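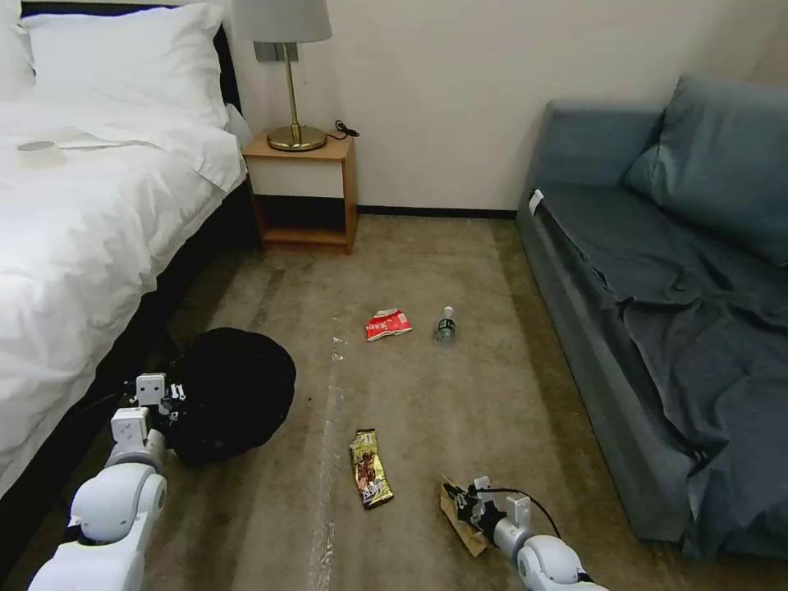
Sunen two-arm room helper: grip cut-out fault and replacement wrist cable kit

Page last changed 18/03/2024

If you run a Sunen in guest rooms, please have a read of this page before you send it out on its next round. We have had a fault reported on the older wrist cable, and although the cure is simple enough, we would much rather you heard about it from us than found out halfway through a changeover.

The trouble first came up in October at the Histetby guest house, where Gunvor Vik looks after the rooms. Her Sunen was picking up litter beside a bed when the right gripper closed and then wouldn't open again. The arm carried on to its next movement still holding on, and tugged a bedside lamp over by its cord. The lamp was broken, I'm sorry to say, but no one was hurt, and Gunvor had the stop button pressed within 3 seconds (well done her!).

Bernd Albers took the arm apart on our bench at Åberg and found that the cable had been rubbing where it bends over the gripper. Once the inner wire goes, the gripper loses its "open" signal and simply stays as it was. The arm ought to stop when that happens, and with the old software it doesn't.

Which machines are affected
Any Sunen with the plain black wrist cable and software older than version 7. Machines sold through our Pomness shop after the change already have the new parts.

What to do for now
Bend each wrist slowly by hand with the power off, and feel along the cable for flat or rough spots. If you find one, leave the machine switched off and ring us. If the cable feels sound you may carry on, but please stay in the room while it works, and keep lamp cords and phone leads well out of its reach.

What's in the kit
Two wrist cables with a longer loop, 3 clips for each arm, a small hex key and the software on a memory stick. Fitting takes about 35 minutes, a little more if you stop for tea, and the printed sheet goes through it step by step.

The kit is free to every Sunen owner, wherever you bought the machine. Have your serial number to hand when you ring or write, and do tell us if the gripper has ever stuck, even just the once.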